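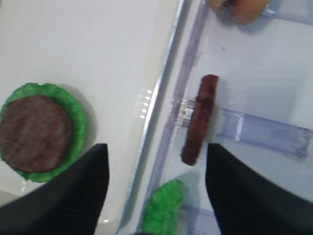 1/ Our lunch counter on Tamayo starts its new menu in September. Posting the changes now so regulars can plan.

2/ The soup list drops from 39 to 17. Most of the cream soups only sold in winter and we kept throwing them out. Lentil stays.

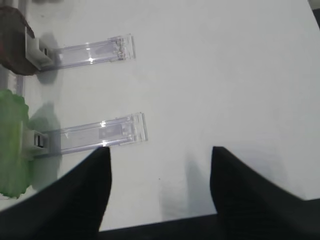

3/ Bread comes from Sturkico now. The rolls are smaller and hold up better when you carry lunch back to the office.

4/ Cold sandwiches are ready at 11 a.m. and the line is shortest for about 20 minutes after that.
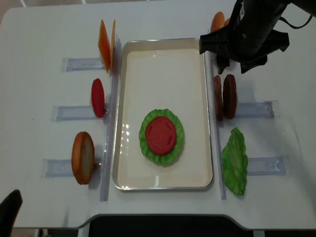
5/ Phone orders: call before 10. Pickup is at the side door on Estatcombe.

6/ The punch cards are going away. Old ones are good through the end of the month, even the ones with 2 holes.
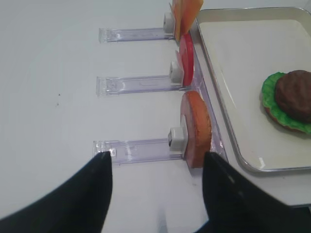
Gladys Tello: Will the half sandwich and soup still be a thing?

7/ Yes, same price. You pick the soup at the counter.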